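Cairns locksmith shop will cut your spare key for free through January

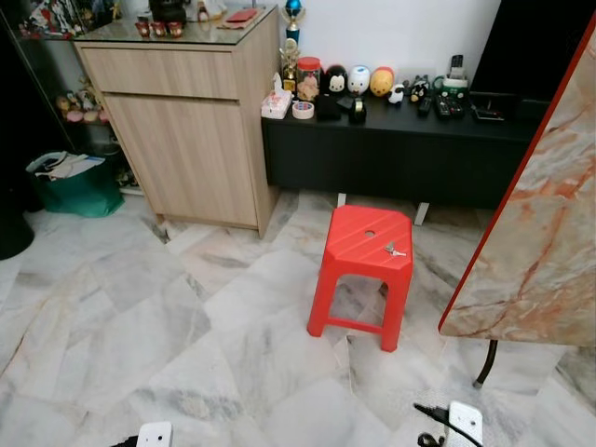

Page last changed: Dec 26, 2018

If you've been meaning to get a spare house key made since, oh, last spring (guilty!), the folks at Drerker Lock and Key have a deal for you. All through January they're cutting one spare per household at no charge, as long as you live in Cairns and bring the original in with you.

I stopped by to ask what got into them, and Azra Grgić, who runs the front counter, told me it was the call log. The shop went out to 797 lockouts this year, and 229 of those were in the two weeks after the first hard freeze, when people ran out to start the car and let the door shut behind them. "I'd much sooner see them in here than on a porch in slippers at six in the morning," she said.

A lockout call runs $59 before any extra work, so a free spare is a pretty nice thing to have sitting at your neighbor's place. The offer covers regular house keys only. Car keys with a chip, mailbox keys and anything stamped "do not duplicate" are out, and padlock keys are still $3 each.

Cameron Jardine does most of the cutting and says it takes him a couple of minutes, a bit longer if your key is badly worn. He also asked me to pass along that you should try the new one in your own door before you hand it to anybody. I once gave my sister a spare that didn't turn, so I'm with him on that one.

The shop is on Pivar Street, next to the old Millitetti bakery, and there's parking in back. Doors open at 8 a.m., and the line is shortest before lunch.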